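September 5, 2022
Notebook, Zullordale bench - household chores, bed work
Entry by G. Haugen. Initials where somebody else did the run.

Carrying on from the towel notes. Towels are parked. The towel numbers are in the shared sheet and I don't want to copy them twice.

Question for this block: how much of making and stripping a bed can the arm do with a parallel two-finger gripper and no second arm. Subira's position is that we already know the answer (very little). Mine is that we know it for the whole chore and not for the pieces of it, and the pieces are what we can sell to Steltgate as a milestone.

Pieces as I have them:

a) clear loose bedding off the mattress
b) find the mattress edge and corners
c) lift a corner enough to get fabric under it
d) lay a sheet, roughly square
e) tuck
f) put folded bedding back at the head end

Ran (a) and (b) only. (c) was tried twice and stopped by hand, see below.

Clearing, piece (a)

25 attempts, single item on the bed, item dropped from waist height so it lands how it lands. Success means the item is completely off the mattress and in the bin without a person touching it.

Thin cotton items are fine. The fingers close on a fold, the fold holds, the arm drags. It looks clumsy and takes far too long but it gets there. Fleece is also fine, better than cotton if anything, as the pads bite into the pile. Thick quilts are the trouble. A quilt rolled or folded to more than the jaw opening gives the fingers nothing to close on except the face fabric, and the face fabric slides over the batting. The pads come together with a pinch of cover between them, force reading looks like a good grasp, arm lifts, quilt stays. SK logged three of these as successful grasps before we noticed the grasp check only looks at jaw gap. Changed the check to compare wrist load before and after lift. Needs a threshold per item, for now I've put one number in for everything and it's wrong for the light stuff.

Padded clothing behaves like the quilts, only lighter, so the load check is even less use on it.

Cycle time limit set at 40 seconds per item. Shoshana wanted 20. At 20 we time out on nearly everything that needs a second try, and then all we've measured is the timeout. Left at 40.

Finding the edge, piece (b)

The planner assumes a mattress is a rectangular block in one plain colour, with the edge where the colour changes. This is true of the mattress on our bench and of few others. Real ones have a printed top, piping, a border in another colour, then sometimes trim, then a side panel in something else again. Each of those is a colour change. The segmenter picks whichever one has the most contrast, and the piping seam usually isn't it.

It matters by more than you'd think. If the arm takes the lower line of the trim as the top edge, the fingers go in low and press on the side panel. If it takes a printed stripe on the top as the edge, they come down onto the surface and stop on contact. The second one is harmless. The first pushed the bench mattress sideways when I faked it with masking tape.

Graziella's suggestion is to skip colour and use depth only. Tried it on the old recordings. Depth is good on square-sided mattresses and poor on anything with a rounded shoulder, where there's no single place the top stops. It also gets pulled off by bedding pushed up against the side. Both together is probably the way, depth for a coarse band and then colour inside the band. I'd like the piping as the target where there is piping.

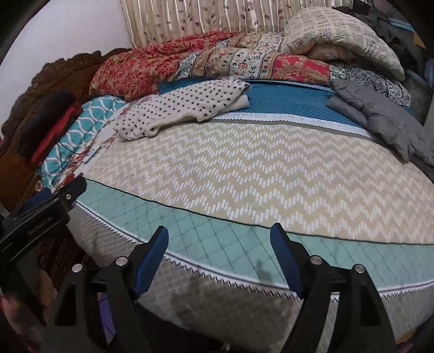
Same problem at the head end, with the addition that the head end is where people put things. Every home set we've looked at has bedding piled there, in a heap or folded or some of each, and the far border is hidden for part of its length. Our edge fitter wants two visible corners at the far side. It should be happy with none, and take the near edge plus an assumed length. I've opened a ticket. Agnes has said she'll look at it after the Hägglund demo.

Labels and ribbon strips also get picked up as edges. Low priority, a minimum length filter should remove most of them.

Corner lift, piece (c)

Two tries, both stopped. First one the fingers slipped on the border fabric and snapped shut. Second one held, and the wrist went over its load limit well before the corner was clear of the base. No surprise, a mattress corner is heavy and the arm is small. A wedge pushed in from the side might do it. People use a flat hand and lean, and we have neither. Not spending more time here until somebody decides whether the wedge counts as a tool change.

Data

We have 3,000 grasps labelled from the hand-held collection, nearly all of them towels and clothing. Bedding is thin in that set, and what there is leans to sheets. For quilts I want folds of different thickness, and approaches from the side as well as from above. Stullora format as before. Please record the item type at the time and not from memory afterwards.

Opinion, for what it's worth

Can it make a bed? No. Could it strip one, given cotton sheets, one light blanket and a patient owner? Most of the time, slowly, with a person near the stop button. A family bed with several quilts on it is well outside what we have now, and I'd say so plainly in the Steltgate report. SB wants softer wording. We can argue about it when there's a draft.

To do
- per-item load threshold (SK)
- depth band plus colour inside it, first version (me)
- edge fitter with no far corners (AH, ticket open)
- thicker finger pads, or a wider jaw opening, price both (GM)
- rerun clearing with two items overlapping, since one at a time flatters us
- sheets (d) and tucking (e): not before October

Left the gripper on the charger, bench mattress is still taped.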